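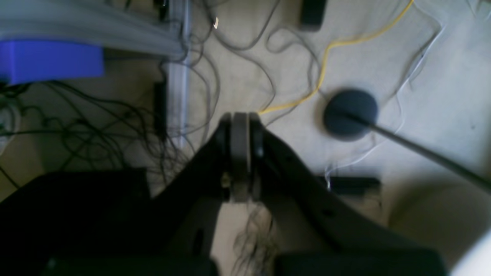
Posting this 11/01/2022 so I can find it later. Shirt folding at Pidwood is on hold again, and the fault is the same one I griped about in August.

The left arm drops out in the middle of a fold. No crash, no error on the Grovon controller, it just stops listening for 2 seconds and then picks up like nothing happened. Meanwhile the other arm keeps right on going with its half of the shirt. You can guess how that ends.

It did it twice this morning. Both times on the second grab, when the arms have to pull against each other. I've gone through 38 runs of logs and the dropout only shows up under load – never when the arm is just moving around by itself.

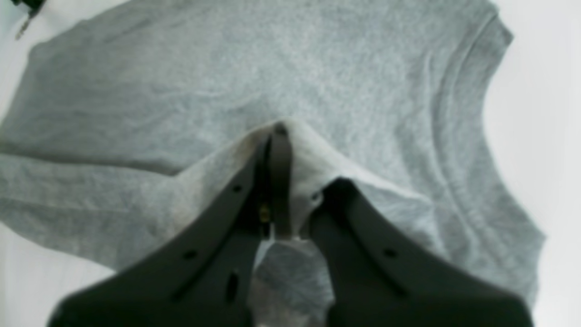 Balaskas wrote back that it smells like a loose power connector and I should wiggle everything before I touch one line of code. Fair. I spent the whole afternoon on code, of course.
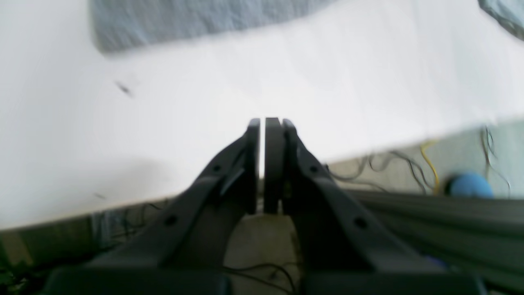

So, wiggling! I started at the base of the left arm and worked outward. It's slow going because I never labeled a thing. The black cables on the floor all look alike once they cross, and the only one I can follow by eye is the yellow one. Anyway, third connector in, I pushed it sideways and the arm dropped out right on cue. I yelped.

New one is coming from Plutham. Until then the arms run at 70 percent force and my hand stays by the stop button.

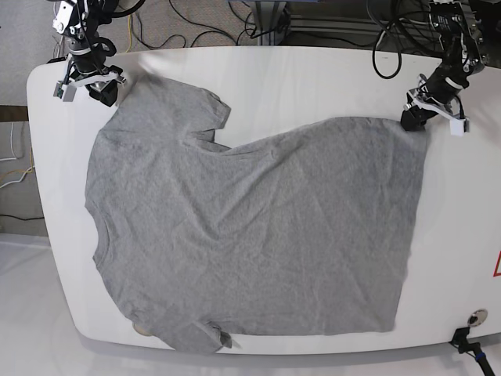 Is it safe to keep running like this? Only with somebody at the stop button, and I've turned off the overnight runs until the new connector is in.

Will post the logs once I've cleaned them up – they're a mess.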